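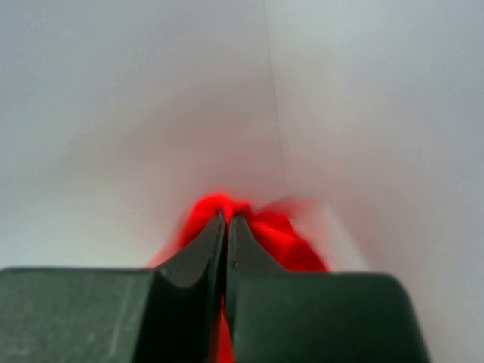
How often should you wash cloth napkins? I wash mine after two dinners, or right away if there was tomato sauce.

June 2021
By Rosemarie Thiele

I gave up paper napkins in January, mostly because I was tired of carrying them home from the store. My grandmother in Stuvalcombe ironed hers every week (with starch!) and I figured that was the price of admission. So I put it off for years.

Well, I don't iron. I shake them out, hang them over the shower rail and fold them while the coffee's brewing. I started with 17 cotton ones from a church sale, none of them matching, and I love them all except a scratchy beige one that I keep giving to my brother.

Grease is the hard part. Dish soap rubbed in with a thumb, left for an hour, then a warm wash. Skip the fabric softener, it makes cotton slide around on your lap instead of soaking anything up. Curry stains I hang in the sun, and some of them fade, and the rest I just fold to the inside.

My next project is dish towels, and I already have a drawer in mind for them.

Contact Carari Magazine | © Carari | Back to top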